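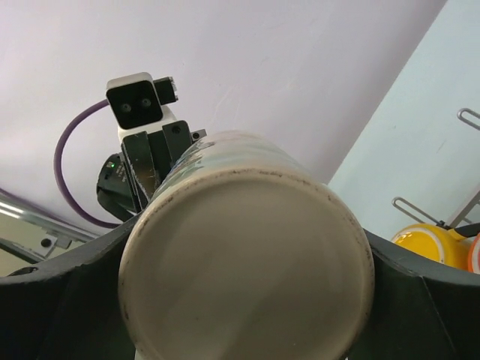 Why are we keeping mugs with marked bases in the loan stock?
Marks on the underside do not affect how a mug holds a drink or how it washes, and replacing every marked mug would use most of the money set aside for breakages.

Trallevano Dish Library
Progress report to the Engström Fund
20 July 2020

Purpose of the grant
The grant pays for the sorting, washing and storage of secondhand ceramic mugs, plates and bowls, which are lent to schools, clubs and families in Brerka in place of disposable ones. It also covers two part-time posts, the rent on the storeroom and a small budget for replacement pieces. This report covers the first half of the grant year.

Stock
The target in the application was 1,000 pieces ready to lend by the end of the year. We have met the target for mugs, which was 300, and are behind on plates and bowls. Mugs are what people give most. They come in from house clearances, from offices that have closed a kitchen, and from people who have run out of cupboard space. Plates come in smaller lots and are often chipped at the edge.

We stopped taking mugs at the door in the spring when the donation room was closed to the public. The time was used to work through the boxes already in hand, so the sorting is further along than we planned and the lending is well short of what we planned.

How mugs are sorted
Each mug is checked in the same order. The rim comes first. A chip on the rim means the mug is not lent, whatever its size. The handle is checked next for hairline cracks, by eye and then by pressing lightly where it joins the wall. After that the mug is turned over and the base is looked at.

The base took up more discussion than anything else this period. Most secondhand mugs have some kind of mark on the foot, the raised ring the mug stands on. The glaze is often thin there or missing, and years of being pushed across shelves and trays leave brown and black scuffs. Our first sorting sheet had only "clean" and "marked," and under that sheet far too many good mugs were going into the reject crate. The new sheet has three lines:

Scuffed: surface marks only. Wash and lend.
Stained: color has gone into the bare clay. Soak, wash again, lend if the ring feels smooth.
Rough or cracked: do not lend.

A rough foot ring can scratch a table and the mugs stacked with it, so the last line is applied strictly. A few rough rings have been rubbed down with a fine abrasive pad and put back through the sheet. This works on small burrs and is too slow to do for a whole crate.

Decoration
The application said that we would aim for plain white stock. We ask the Fund to note a change here. Nearly all of what we are given has some pattern or picture on it, and turning it away would mean buying new mugs, which is the opposite of what the grant is for. Decorated mugs are now accepted if the decoration is under the glaze or firmly fixed. Mugs with metallic trim are passed on to the charity shop, as some borrowers use microwaves. Mugs with a company logo are lent only to groups that say they do not mind.

Mixed patterns have caused one complaint so far, from a family who wanted a matching set for an anniversary lunch. They were offered the plain mugs and took them. The loan form now has a box for "plain only."

Washing
The Clisetti dishwasher bought with the equipment part of the grant was fitted in November, before the grant year began, and has been in use since then. It takes 55 mugs in a full load when the tall ones are kept to the outside of the rack. Mugs with a deep recess in the base come out holding a pool of water. We tried tilting them, which lost us space in the rack, and have gone back to loading them straight and wiping the bases by hand. The wiping adds time to each load and is the main reason the washing hours are over the estimate.

The machine needed one repair to a door seal, paid for under the warranty.

Storage
The storeroom shelving is complete on three walls. Mugs are stored upside down in divided crates, one layer to a crate. We had planned on two layers with card between them. The card picked up damp and left fibers on the rims, and the full crates were too heavy to lift from the upper shelves, so this was dropped. Single layers take up more shelf space, and the fourth wall will have to be shelved sooner than the budget shows.

Crates are labeled on the short end by type and size. Small cups, standard mugs and large mugs are kept apart. Labels written on masking tape fell off within weeks and have been replaced with tie-on tags.

Loans
Lending ran normally for the first part of the period and then stopped when events were canceled. Loans have started again on a small scale, mostly to families eating outdoors. Borrowers now collect from the yard door at an agreed time and return everything in the same crates, unwashed. We wash all returned pieces ourselves, including any the borrower has already rinsed. A few borrowers have asked to keep crates over a long period, and we have agreed to this where the stock was not needed elsewhere.

Breakages have been low, though with so few loans the figure does not tell us much. The most common damage is a broken handle, usually from mugs being returned loose in a bag. The loan sheet now says in bold that mugs must travel in the crate.

Spending
Wages and rent are in line with the budget. Washing supplies are over, mostly on detergent and cloths. The transport line is underspent, as there were few deliveries. We request permission to move the unspent transport money to shelving for the fourth wall. The replacement budget has not been touched apart from one lot of soup bowls bought at a restaurant closing sale.

Work planned for the next period
Finish sorting the plates. Shelve the fourth wall if the transfer is approved. Reopen the donation room by appointment, with mugs taken only when offered together with plates or bowls. Print the new sorting sheet on card and fix a copy above each table. Go back through the old reject crates using the three lines for bases, starting with those by the sink, and return anything only scuffed to the loan stock.

The stock list and the spending sheet are attached separately. The next report will follow the same headings.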